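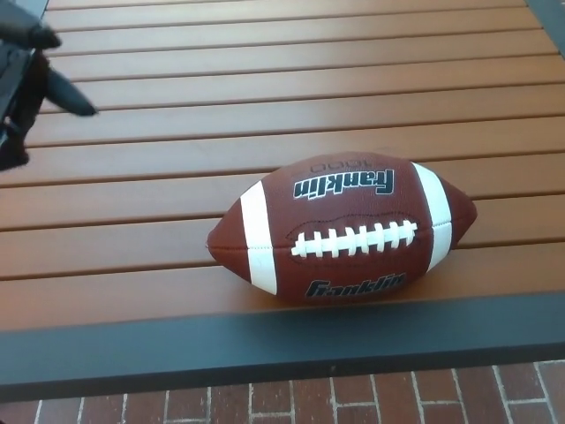

Today's opponent. Undefeated so far.

1/ Spent the day on grasp planning for a football. I picked it because I thought a football was a ball. I have a degree.

2/ Our planner, Udero, takes a point cloud, fits a simple shape to it, and proposes grasps. It has spheres, boxes and cylinders. It looked at the football and said cylinder, with great confidence, score near the top of the scale.

3/ A cylinder has flat ends. Udero loves flat ends. So it kept proposing an end-to-end pinch on the two pointy bits, with a gripper that doesn't open anywhere near that wide. The reachability check threw out every one of them and the planner went and fetched more of the same.

4/ Log for one plan call: 4,000 candidates sampled, 60 left after the width filter, 2 left after collision checking. Both of the survivors came up through the table.

5/ Which brings me to the table. It's slatted. There are gaps between the slats. My plane fit treats the gaps as missing data, fine, but the collision map had been told that missing data is free space. So as far as the planner knew, there were a bunch of nice narrow corridors leading down to the bricks.

6/ Fix for that was one line: fill any hole in the support plane narrower than a fingertip. Finding the line took until lunch. It was in a file called temp_utils that I wrote last September.

7/ Perception next. The stripes are bright and the leather between them is dark, and with the sun on it our segmenter (Lenihan, don't ask about the names) decided this was three objects. Two white rings and a brown thing in the middle. It offered to pick up the rings first.

8/ Panya Sukprasert suggested merging segments when the surface normals agree across the border. Works great on the stripes. Also merged the bottom of the ball with the slat underneath, so for a while we had one object, a table with a lump.

9/ Added a height cutoff above the plane before the merge. Now it's one football and one table. I stared at that overlay for longer than I'd like to admit.

10/ Then I gave Udero an ellipsoid. Long axis from PCA, grasps only across the short axis, approach from above, and a penalty for landing on the laces - the seam is raised there and I don't want a finger sitting half on it.

11/ Candidates after filtering now: 16. All of them above the table. I've printed the list and put it on my desk like a kid's drawing.

12/ Side note for anyone doing pose estimation. An ellipsoid looks the same when you spin it about its long axis, so the roll estimate is junk. I figured I'd use the logo. There's a Franklin logo on either side of the laces, and one is upside down compared to the other. The matcher flips between them depending on its mood.

13/ Tsutomu Sugiyama's entire review comment on this: "use the laces." OK. The laces give you a line, and a line has the same problem with 180 degrees, but at least the penalty zone ends up in the right spot both ways.

14/ Still open: the approach path. The retreat pose is off to one side of the ball, and the trajectory from there swings out wide before coming back in. I think the joint cost is off by a sign. I think this about most things.

15/ Branch is up on the internal repo as ellipsoid-please. If you're on the Civari build, don't pull it yet, the shape enum changed and your cylinders will all come out as eggs.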